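# Suturing Bench FAQ

Last revised 6 Aug 2018. Maintained by Oona Laitinen, bench practice lead, Wostow training lab.

These are the questions we get most often about the practice rules for the robotic suturing bench. The full rules are in the bench handbook. Where this page and the handbook disagree, follow the handbook.

## Who do the rules apply to?

Everyone who sits at the console, including visiting surgeons and engineering staff running instrument checks. Prior experience on another system doesn't exempt you. Staff from the Osov site follow the same rules when they work here.

## What counts as one session?

One pad, one operator, one log sheet. If two people share a pad, each opens a separate sheet and marks which incisions are theirs. Earlier stitches stay in place while you work on the next one. Do not cut them out to make room.
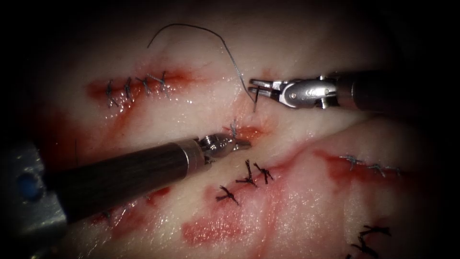 ## Where should the needle be when I'm not driving it?

In the jaws of one instrument and in view. Don't park it in the tissue while you adjust the camera or talk to someone. If you have to leave the console, hand the needle to the bench assistant and have them enter it on the count line.

A lost needle stops the session. Nothing leaves the bench, including the pad and the waste tray, until it is found or the bench lead signs it off.

## Can I use any suture I like?

You can use any suture on the Irno stock list. Write the lot number on the sheet before you start. Mixing colors on one pad is allowed and makes review easier when more than one person has worked on it.

Don't bring in expired stock from the clinic side, even for warm-up knots. 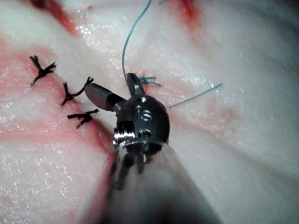

Tail length is the item reviewers mark down most. Cut tails so the knot can't work loose, and keep them about the same length within a row. Tails that splay out in several directions, like the ones on the black knots beside the teal thread, need to be checked one by one, as a long tail can lie over its neighbor and get caught in the next throw. Trim before you move to the next stitch. Going back at the end of the row tends to disturb knots that were fine.

## When may the jaws be open?

Open them when you are about to grasp or release, and keep the tips in view. Travel across the pad with the jaws closed. Open jaws over finished work are the usual cause of a pulled stitch.

Before you close on a thread:

- Check that the thread is between the inner faces and not behind a jaw.
- Check that no other strand is lying across the grasp point.
- Close slowly, then lift a little before you pull.

Textured needle driver faces will damage thread if you grip it hard. Hold the thread near its end, where the damaged part will be cut off anyway.
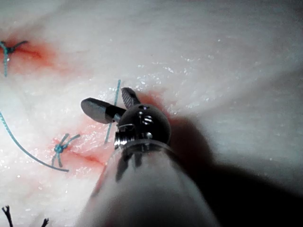
If you think a strand has been crushed or frayed, replace it. Don't tie with it and note it afterward. Loose lengths of thread come off the pad before the next stitch is started, and they go in the sharps-side tray so that they can be checked for needle ends.

## How long can an instrument stay in use?

Bench instruments are retired at 300 logged sessions. This is our own limit and applies only to practice instruments. At 400 sessions the console software will refuse the instrument, but you should never get that far. If the counter on the tool and the counter in the log don't match, use the higher number and tell the bench lead.

Take an instrument out of use right away if:

- a jaw moves when the wrist is commanded to hold still
- a cable looks frayed at the wrist
- the tips don't meet when closed

## How close can the two instruments work?

As close as the task needs, provided both tips are in view. Contact between tips during a handoff is normal. Contact between shafts is not, and should be logged even if nothing seems wrong. Move one instrument at a time when you are working within a jaw's length of the other.
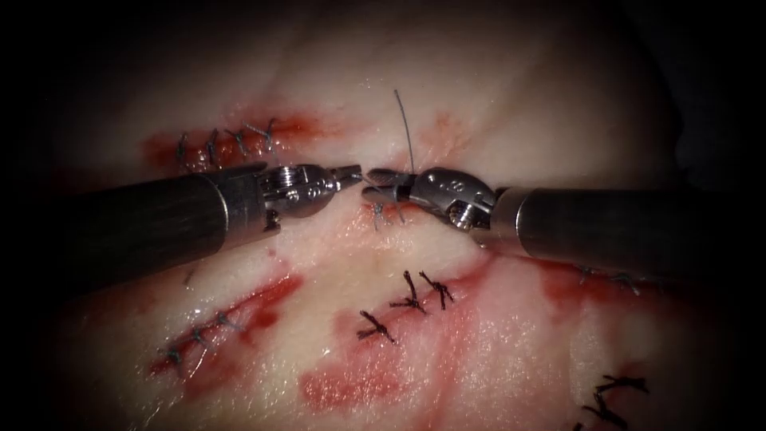 *Both instruments at the stitch, with the right jaws holding a short end of suture.*

## Does the pad have to be kept wet?

Yes. Dry pads tear at the stitch and give a false feel for tension. The assistant wets the pad at the start and whenever the operator asks. Instruments are lifted clear first.

## Are sessions recorded?

All of them, from every camera on the bench. Recordings are kept for 6 months and are used for scoring and for the January rules review. Scoring follows the Kashyap sheet, and two reviewers score each pad separately.

## Can I ask for a change to a rule?

Yes. Write it on the back of your log sheet or send it to Oona Laitinen. Give the rule number, what happened, and what you would change. Until you get an answer, the current rule stands.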